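**Handout 4: Choosing a hand-held gripper kit**

In this unit we compare three kits which are sold for recording of pick-and-place work. Please read before the lab and bring your own notes. The kits are called Salton, Brimetti and Zamora in the course, after the shops that lend them to us.
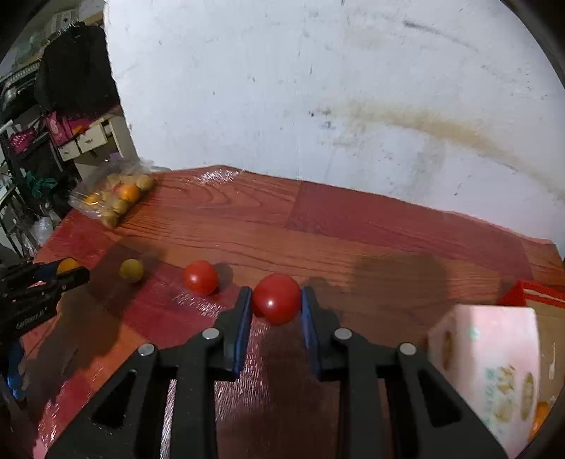
A buyer should look first at the pads, and only after this at the price. Hard pads slip on smooth skin, and too soft pads lose their shape early. With a small glossy object like the cherry tomato between the blue pads, the student can judge if both fingers meet the fruit at the same height. The Salton kit gives a spare pair of pads; Zamora sells them apart for 21 dollars.

**Opening and reach**

The catalogue opening of Brimetti is 90 mm, of Salton 80 mm. For fruit this difference is small.

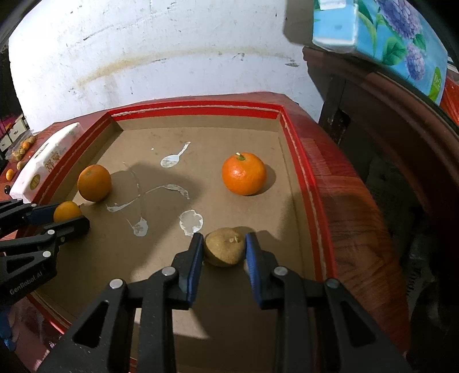
More important is how the fingers close. They must stay parallel on the whole way, otherwise a round object is pushed forward and rolls. Try each kit slowly, then at normal speed, and write both results.

**Service and warranty**

Ask the seller three things: who repairs the joints, how long it takes, and who pays the postage. Zamora answered us in almost 40 days, and I consider this too long for a teaching lab.
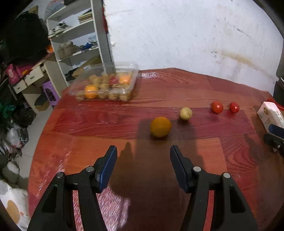
*Radholm College, Department of Applied Automation*

For the report, choose one kit and defend your choice in one page. Marks are given for clear reasons. Colour charts are welcome but not required. 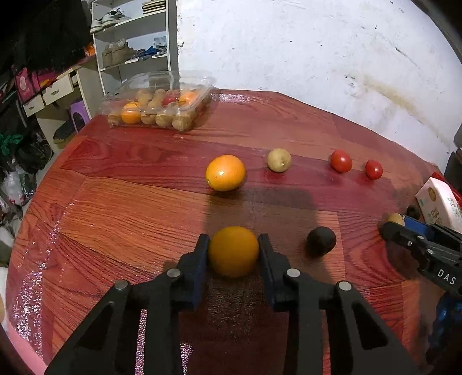
*Fig. 4. Closing on an orange, pads at both sides.*

Reports are due 12/02/2025, on paper, in the tray beside the lab door.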